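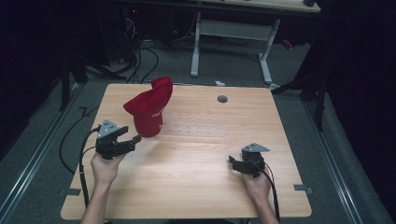 The Savach cap in red, crown up.

Grureo Savach cap review: a soft cap that has earned its peg
Posted April 30, 2020
Filed under: Hats, Walking kit

I have owned a lot of baseball caps and loved hardly any of them. I've got a big head, flat hair and a habit of sitting on things, and most caps can't cope with all three. So when I say I've worn the Savach nearly every dry day since August (and a fair few wet ones), please take it as high praise!

I bought mine at Ezzat, the outdoor shop at the bottom of the hill in Dusdale, for £35. That is a lot for a cap. I picked it up, put it back, walked round the tents, came back and picked it up again. I've had caps for under a tenner that did the job for a summer, and if you lose hats on trains the way other people lose umbrellas, you may want to stop reading at this point and go and buy one of those.

The colours

There are nine in the range. I wanted the moss green, which had sold out, and went home with the red, and I'm so glad I did. It's a proper cheerful red, the sort that gets you spotted across a car park. My family can pick me out on a hillside from miles off, and it has only ever been left behind in a café once, when the person at the next table ran after me with it.

It has faded a touch along the seams on top, where the sun gets it. I like it better for that. The white on the front has gone fainter as well, and if you're buying it for the logo you may be less pleased than I am. I'd have been happy with no logo at all.

The fit

Lovely, with one small grumble. The crown is soft all the way round with no stiff panel behind the front, so it settles onto your head instead of perching on top like a bucket. If you're used to the firm, tall kind it'll feel a bit limp for the first day or two. Stick with it. By the end of the first week mine had found the shape of my head and I stopped noticing I had it on, to the point where I've sat down to dinner in it more than once.

The grumble is the strap. It adjusts with a slider, and the slider creeps. Over a long walk I'll have to snug it up once, perhaps twice on a windy day. I put a couple of stitches through mine in the end, at the length I wanted, and it hasn't budged. But you shouldn't have to get the sewing box out for a hat at this price, and a simple press stud would have done it.

Squashing it

This is where it wins me over completely. The Savach will go anywhere. I fold the crown up, push it in on itself, stuff it in a coat pocket or down the side of a rucksack, and it comes out looking a bit startled. One shake, a thumb run round the inside, and it's a cap again. I've left it crumpled at the bottom of a bag for an entire weekend under a flask and a pair of boots and it still came back.

The brim is the part I'd worried about, as I've cracked the brim on two other caps by packing them badly. This one bends and springs back. I wouldn't crease it sharply down the middle on purpose, and I do try to let it lie along the curve of the bag, but I've been pretty careless with it and there isn't a line on it yet.

Sun, wind and rain

Good shade. The brim is a decent length and it's dark enough underneath that you don't get glare bouncing up off water. I burn on the end of my nose by Easter most years and this spring I haven't.

Wind is fine once the strap is sorted. Rain, well, it's a cloth cap. Drizzle sits on top for a while and then it's through, and after that it's slow to dry, half a day on the back of a chair. Don't put it on the radiator. I did, and the sweatband went stiff as toast until the next wash.

Washing

The label says hand wash, cool. I do it in the sink with a drop of ordinary washing-up liquid and go round the band with an old toothbrush. The first wash let out some red, quite a bit of it, so keep your white towels away. There's been hardly any since. To dry it I pull it over an upturned mixing bowl, which keeps the top nicely round.

I can't tell you how it does in a machine. The instructions on the Grureo card say not to, and I'm too fond of it to find out.

How it's lasted

I keep a walking diary, so I know I've done a bit over 300 miles in it. The stitching is all still there. One eyelet has started to fray on the inside and I'm keeping an eye on that. The sweatband has gone a shade I won't describe, but it's still soft and doesn't itch, even on a hot climb, and itching is what has sent most of my other caps to the charity shop.

Would I buy it again? Yes, and I nearly have, twice, because the moss green came back in. I'm holding out for a sale.

Good: soft crown, folds up small, brim springs back, comfy band, a fantastic red
Not so good: creeping strap, slow to dry, colour runs in the first wash, dear

9 out of 10. It loses the one for the slider.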